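Brush Care and Table Setup
Handout 3, Introduction to Water-Based Painting
Instructor: Santeri Lappalainen
Studio sessions: Joonas Juntunen

Read this before the Monday session. The first two handouts dealt with paper and with mixing. This one deals with brushes, what you keep them in, and how you lay out the table before and after you paint. The material is dull but it comes up every week, and most of the ruined brushes in the course drawer were ruined in the first month by people who had not read it.

1. Parts of a brush

A brush has three parts. The handle is usually wood, painted or plain. The ferrule is the metal sleeve that joins the handle to the hair. The head is the hair or synthetic fiber, and we speak of its tip (or toe), its belly, and its heel, the last being the part where the hair goes into the ferrule.

The heel is where the trouble starts. Paint that dries in the heel pushes the hairs apart, and a round brush in that condition will not come back to a point. A flat brush will show two corners and a gap. You can soften dried acrylic with brush soap and patience, but the shape seldom recovers fully.

The ferrule is crimped and glued. Water standing in the ferrule swells the wood, the paint on the handle cracks, and after a while the ferrule turns when you twist it. A loose ferrule can be glued again. See Santeri if you have one and do not try it with hot glue.

2. Brushes used in this course

You need three to start with:

- a small round, for lines and edges
- a medium round, for most other work
- a flat wash brush, for skies and backgrounds

Synthetic is fine for all of them. The bookstore carries the Dornine student line, and the course list has always accepted any equivalent. Do not buy a large set. The big sets are padded with sizes you will not use, and the handles tend to be long ones meant for easel work. For table work a shorter handle is easier to manage, though this is a matter of habit and some of you will prefer the long ones.

Mark your handles. A strip of masking tape with your initials, placed near the end away from the ferrule, is enough. Many of the thin brushes in the room have plain black handles, and two people at one table will mix them up within an hour.

3. The container

Each place gets one open container for brushes. It is separate from the water jar. Students combine the two all the time - brush left standing in water, head down - and that is the quickest way to bend a tip for good. The container stays dry and holds brushes that are not in your hand. The jar holds water and nothing else once you have rinsed.

What to look for in a container:

Weight. It should not tip when a long handle leans on the rim. Ceramic is good. Yogurt tubs are not.

Width. A wide mouth lets the handles spread so that the heads do not touch each other. A square cup works well on this point, as the handles settle into the corners and stay there.

Height. It should come up to a third of the length of your brushes or a little more. Deeper than that and the short brushes sink out of sight.
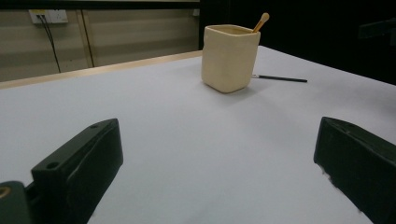
Clean, dry brushes are stored upright with the head up and the handle down. Put the brush in by its handle end and let it lean. Brushes that are still damp should be laid flat first, for the reason given under ferrules, and go into the cup only when they have dried through. Overnight is normally enough for a small round. A thick wash brush can take until the following afternoon.

Do not crowd the cup. If the heads are rubbing against each other, split the brushes between two cups or put the ones you rarely use back in the drawer. A cup that needs to be pushed into shape every time you pull out a brush is too full.

4. Laying out the table

The tables get a white cover during painting sessions. White helps you judge color, and a dropped brush or a spill is easy to see on it. Keep the cover smooth. A fold under the paper will print through a wet wash as a line, and you will not be able to lift it out afterward.

The order of setting up is as follows.

a) Clear the table completely. Bags and coats go on the hooks by the door.

b) Put the brush cup in the middle, toward the back if you are using large paper.

c) Lay out the brushes you expect to use for the first exercise. Two is usually enough. Lay them flat, with the head toward the cup and the handle out toward you or to the side. Pick them up by the handle. The head is not touched with the fingers at this stage, since skin oil affects how a soft brush takes up water.

d) Paper, taped on all four sides.

e) Water jar and palette, on the side of your painting hand. Left-handed students should reverse this without asking.

f) Rag or folded paper towel next to the jar.

Water comes last among the things that can spill, after the paper is taped. If you pour first, you will reach over the jar with the tape in your hand, and we mop up after this most weeks.

Leave a hand's width clear at the front edge of the table. Your forearm needs somewhere to rest. People who pack the front edge with tubes end up painting from the shoulder with a stiff wrist, and their lines show it.

5. One brush each side

For the first exercises we use a two-brush layout. One brush lies on each side of the cup, handles angled outward. One is kept for clean water, the other for pigment. You wet the shape with the first brush, put it down on its own side, and drop the color in with the second. Then you go back to the first brush to soften the edge.

The layout matters because the edge has to be softened while the paint is still moving. On the paper we use, that gives you less than a minute in a dry room. If you have to look for the clean brush, the edge will have set. With a fixed side for each brush the hand finds it without looking.

Students who find the sides confusing can choose two brushes that look different, either in the color of the tip or in the handle. It is also acceptable to put a dot of tape on the clean one. After a few sessions most people drop the tape.

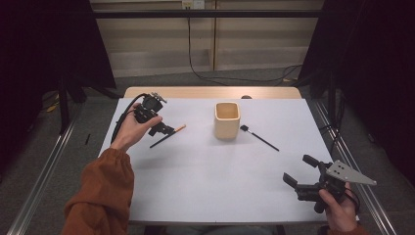 Fig. 2. Cup in the middle, one brush on each side, handles angled outward.

Practice the movement dry before you add water. Pick up from the left, bring the brush over the paper, put it back at the same angle, then do the same from the right. Joonas has everyone repeat this for a few minutes at the start of the session. It feels silly but the first wet exercise goes better for it.

Common faults:

- The brush is put down across the paper. It rolls and leaves a mark.
- The head of the pigment brush is left over the clean side. Drips contaminate the area where the clean brush lies, and your softened edges come out tinted.
- Both brushes end up in the same hand. This is a valid technique and we will come to it in the second half of the term, but it is not the exercise here.

6. Cleaning

Rinse in cool water. Hot water softens the glue in the ferrule. Rinse until the water runs clear, then once more with the brush bent lightly against the palm so that water reaches the heel. For acrylic, follow with brush soap. Work the soap in with the fingers in the direction of the hair, never in circles and never against the bottom of the sink.

Press the head dry in a rag. Do not pull. Shape the tip with wet fingers, then lay the brush flat on the rack or on a folded towel with the head hanging just over the edge.

Brushes used for masking fluid are a separate matter. Coat the hair with soap before you dip, rinse right after use, and keep an old brush for this purpose only. No course brush may be used for masking fluid.

7. Clearing the table

Water jar first, then palette, then rag. Brushes and cup come last. Wipe the cover from the back edge to the front and let it air before it is folded. Folding a damp cover leaves stains along the crease and a smell that does not come out.

Put the course brushes back dry. If they are still damp at the end of the session, leave them on the rack with your table number, and whoever opens the room next will put them away.

8. For next week

Bring the small round and the medium round, both marked. Paint one sheet of soft-edged circles with the two-brush layout, 30 circles to the sheet, in a single color. Neatness of the circle is not graded. We look at whether the edge fades evenly all the way around. Write on the back which side you kept for the clean brush.

Reading: course packet, page 129 (ferrules and hair types) and page 169 (soft edges). The page on hog bristle can be skipped for now.

Questions about materials go to Joonas during studio hours. Questions about grading go to Santeri.

Zikcombe Art Workshops | Course office: Räsänen Building, Room 100 | Back to top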